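Visiting hours at Costberg, and what changed in February

Posted by Minttu Leinonen

5 shares | 3 comments

My brother has been at Costberg for a bit over a year now. I said when I started this blog that I wouldn't write about him, and I still won't say what he did or how long he has left. What I want to write about is the visiting.

Until February you rang the booking line, waited, and were given a slot. It could take around 48 minutes to get through, but there was a person at the other end, and if you explained that your bus from Skevby only got in at half past one they would usually move you. Now it is all done on a form. The form asks for the prisoner's number, your own number and the reason for the visit. I put "sister" every time.

The trouble is the cancellations. I have had five since the change, three of them sent after I had already left home. When the wing is short of staff the visits go first – I understand that, and I don't blame the officers. But the message says only "your visit will not take place", and the men inside are often told nothing at all. He sat in his good shirt until four o'clock once, waiting to be called.

I wrote to the governor's office and got a letter back from a Jarmo Savolainen. It was polite. He said a late cancellation should be passed on to the prisoner within the hour, and that I could ask for the slot to be given back so it doesn't count against the monthly allowance. I hadn't known that. If it has happened to you, write and ask, and keep the message as proof.

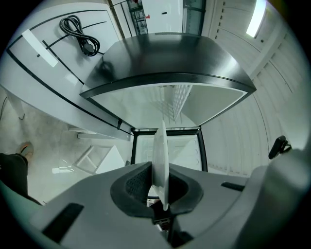 Page last changed: February, 17:12

I have a visit booked for next week, an early one. I'll take the coins for the locker and leave my phone at home.

Comments (3)

Oskari Lahtinen
Same thing with my dad. I got two slots back after writing in. Took 12 days.

Tsehay Assefa
Does this cover children's visits as well? The form doesn't say.

Minttu Leinonen
Tsehay – I think so but I'd ask them in writing.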